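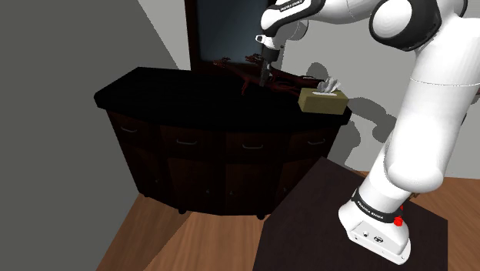

The manipulation group at Hinditel has completed the first phase of Dedar, its study of how well a grasping policy trained entirely in simulation copes with objects of irregular shape. Most published work in this area relies on boxes, cans and other simple forms, for which a downward approach of the gripper is nearly always adequate. Dedar places harder objects among the easy ones. In one of the rendered rooms, a Franka Emika arm reaches over a dark cabinet on which a branching, dragon-like sculpture lies beside an ordinary tissue box, and the fingers must come down among thin limbs that extend in several directions. A policy that has learned only to aim for the middle of an object will often choose a point there at which the fingers cannot close cleanly.

The method was developed by Mojtaba Kiani and builds on Elov, the group's existing grasp planner. Elov proposes a set of candidate grasps from a single depth view and ranks them by expected stability. Dedar adds a second step, in which each candidate is tested against small shifts in the position of the object before the arm is allowed to move. Candidates that fail under a slight shift are dropped, even when their original score was high. The additional check is carried out in parallel and does not require a second view of the room.

Training used 30 room layouts with varied furniture, lighting and floor finishes. A further eight layouts were held back for evaluation. In each of these, the policy was given 100 attempts, with the target object placed at a new angle every time. Compared with Elov alone, the combined method produced fewer dropped objects and fewer contacts with neighboring items. The gain was largest for objects with long, narrow parts. For plain boxes the two methods performed almost identically, and the group does not recommend the added step where only such objects are expected.

Several limits remain. The simulator treats every object as rigid, so the results say little about soft packaging or cloth. Contact with thin parts is also sensitive to the friction values chosen, and these were held fixed throughout the first phase. Urs Moser, who leads the evaluation work, has asked that the next round vary friction along with object weight, and that failed attempts be sorted by cause before any totals are reported.

The second phase will begin in September and will repeat the held-out tests on a physical arm at the Rahimi laboratory. Members who wish to propose objects for the physical test set should send a scanned model and the weight of the item to the group office by noon on Friday.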